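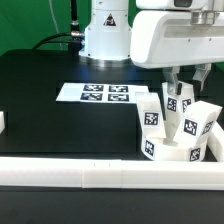
White cylindrical block in a gripper at a black tabletop setup.

Wolstead Paint Names

A word list of 300 house paint names with the color family each one belongs to. Nilmini Gamage typed them up from old Skurmont shade cards – spelling left as printed.

Files: names.csv, families.csv

293 names have a family. The rest are marked "unsure". Whites and creams overlap a lot, so check those before sorting by family.

Fixes go to Pieter Mathebula. Last update: February.

We use cookies to remember your settings. Accept | Decline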